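Dakasgate Neighbors Help Board
Home and Household

Pocket tissues went through the wash with a dark load, lint on everything

Posted by Duyên Quách, 2026-07-14

I left a pack of pocket tissues in my work pants and ran them through a warm cycle with the rest of the darks. There is white fuzz on every piece. I shook things out in the yard and that got rid of the big bits, but two black sweaters and a pair of leggings are still covered. I have not put anything in the dryer yet. Should I rewash, or will that make it worse? The washer is a Biroleck front loader, 11 years old, and there is paper stuck to the rubber seal as well.
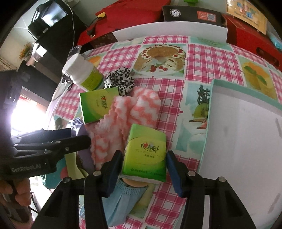 I would also like to know if the drain is at risk. The last repair call on this machine was in January and I don't want to pay for another one.

3 replies

Dirkham
Don't rewash yet. Let everything dry first. Wet paper clings and smears, and dry paper comes off with a brush. Hang the sweaters up overnight, take them outside and go over them with a clothes brush, working in one direction. A lint roller is fine for the leggings.

If your dryer has a no-heat setting, put the sturdy things in for ten minutes and clean the lint screen halfway through. Keep the sweaters out if they are wool.

For the washer, wipe the seal with a damp cloth and pull back the fold at the bottom, where most of it collects. Then run the drum empty on rinse and spin. Check the drain filter after that. On most front loaders it is behind a small door at the lower front. Put down a towel and a shallow pan before you unscrew it, and let the water out slowly. One pack of tissues should not block a drain, but it can slow down a filter that already has hair and coins in it.

marrow_lane
Vinegar. Half a cup in the rinse. Works for me

Lưu
Dirkham covered most of it. I would skip the vinegar, at least on a machine with an older seal. My manual says not to use it. It didn't do much for the lint when I tried it either.

If you still see fuzz after brushing, wash the darks again in a smaller load on cold, with extra water if your model has that button. A crowded drum just moves the paper from one shirt to another. Turn the leggings inside out for this one. The knees and waistband on mine took two rounds.

Clean the filter before the second wash and again after it.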